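Enough with the instruction manuals

Bought a lamp in February. The booklet ran 46 pages, 17 languages, 4 pages of actual help. Rest was warnings. Who reads this stuff? Not me, not my neighbor Patricio Aravena, and he reads cereal boxes.

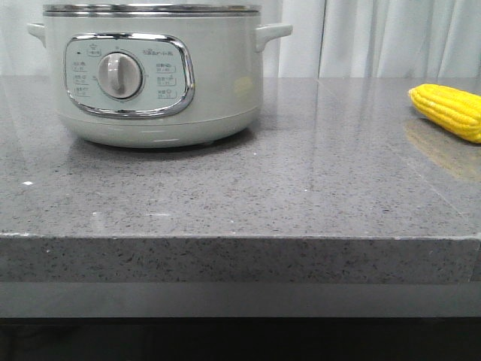

My old Wadico radio came with one folded card. Plug in, turn on, done. Still have the card. Now everything wants an app and a login — even the lamp. I gave up on teh lamp.

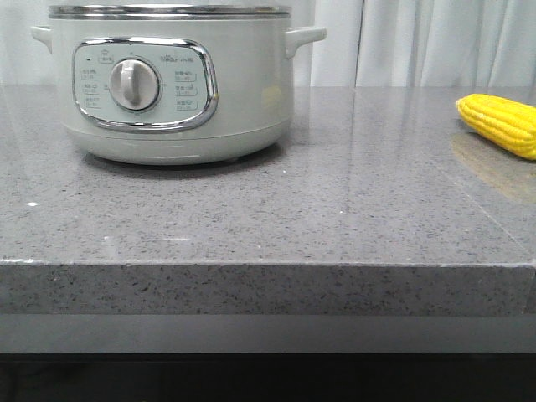 Good design should do most of the explaining. Companies know this, they just let the lawyers write more. A round knob on the front of a cooker, fine, I know what my hand is supposed to do. A 100 word warning about lamp shades, no clue. Print less. Put the important part first. And bigger type, pleas.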